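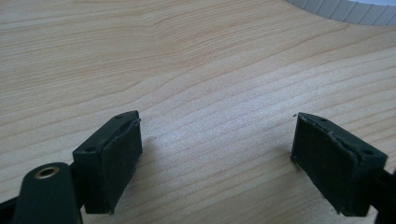 The hand gripper open over the bench, with the lighter, ragged lip along the top of both pads.

Pad checks on the hand grippers

The pads on the hand grippers have moved from "look at them when something slips" to a regular check. Elba Quiroga wrote the new routine after going through the Riltitz units in December, and it applies to every gripper that goes out to the Mestness bench.

Start with the top edge of each pad, where it meets the finger block. A thin frayed lip is normal after a few weeks and can be left alone. Don't trim it with a knife. We lost a pair that way when the cut ran down into the face. If the lip lifts when you push it with a fingernail, or if it folds over into the gap when the jaws close, the pad is due for replacement.

Next, look across the gripping face under a bench lamp. Brush off dust and specks with the dry nylon brush, then wipe with a barely damp cloth and leave the jaws open until the face is dry. No solvent. It softens the adhesive, and the pad starts to creep toward the fingertip.

Pads are changed in pairs, always. A new pad facing an old one closes off center, and the person holding the tool ends up correcting for it with their wrist. Undo the 2 screws on each block, take the block off the arm, and peel the old pad from the bottom up. Scrape the glue off completely before the new pad goes on. Press it for 3 minutes in the small vise with scrap card on both sides, then leave it overnight.

While the blocks are off, check the pivot bushings. The arm should swing freely without any side play. If it feels gritty, wipe the bushing out and try again before you reach for a new one. Huguette Boychuk keeps the spare bushings in the Gostitard drawer, second from the top, and would like the empty bags left in there so she knows what to order.

After refitting, close the jaws slowly on a strip of paper and pull. It should hold the same at the top and bottom of the pad. Then run 200 open-and-close cycles by hand and look at the screws again. One block on the Halás unit had backed out half a turn by the end of its run.

Pads last us around 500 hours. Write the date and the unit name on the card in the lid of the case when you fit a new pair, even if only one of the old ones was bad. New pads are in the cabinet by the door, and the old card template still works.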